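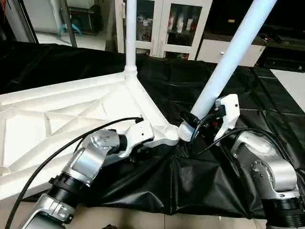 Bruvdale Pole and Panel Shelving, White
by Humex
Item 501

We've had the Bruvdale in the shop for a couple of seasons now and it's still the one we end up putting in our own garages. It's white plastic all the way through, panels and poles both, so there's no paint to chip and no rust rings on the floor after a wet winter. Hose it down in the driveway, let it drip, put it back.

The panels are the clever bit. Each one has a pattern of raised ribs molded into one face, all triangles and diamonds like the side of a bridge, and that's where the stiffness comes from. You can pick one up with one hand (it weighs next to nothing!) and still stack paint cans on it once it's built. The poles seat into ribbed collars at the corners and hold by a snug push fit. No bolts, no cam locks, no little bag of hardware to lose under the car.

Putting it together
Lay down a tarp or an old blanket first, especially on concrete, which will scuff white plastic in a hurry. Put the first panel flat and press the poles in one corner at a time. Give each pole a slight twist as you push and stop when you feel it hit bottom. New collars are tight, and a rubber mallet over a folded towel helps with the stubborn ones. Leave all the poles a bit loose until the next panel is on, then go back around and seat everything.

One person can do it. Two is nicer once you get up to the top shelf.

Details
Material: molded plastic
Color: white
Load per shelf: 144 lb, spread evenly, unit level
Tools: none needed, mallet handy
Use: indoors, garage, covered porch
Warranty: 2 years from Humex on panels and poles

Good to know
Cold plastic is stubborn plastic. If your box has been sitting in an unheated garage since November, bring it inside overnight and the poles will go in much more easily.

Small things like seed packets and screws can drop through an open shelf or roll off the side. A Chambi shelf liner cut to fit fixes that, and the Rallo bins sit nicely side by side for everything else. Both are sold separately.

Spare poles and collars can be ordered one at a time. Ask for them by the item number above and tell us which shelf level they're for.

Shipping and returns
Ships flat in one box. Orders placed over the weekend go out Monday. You have 14 days to send it back, built or unbuilt, as long as all the parts are in there. Please keep the carton until you're sure, it's an awkward shape to repack in anything else.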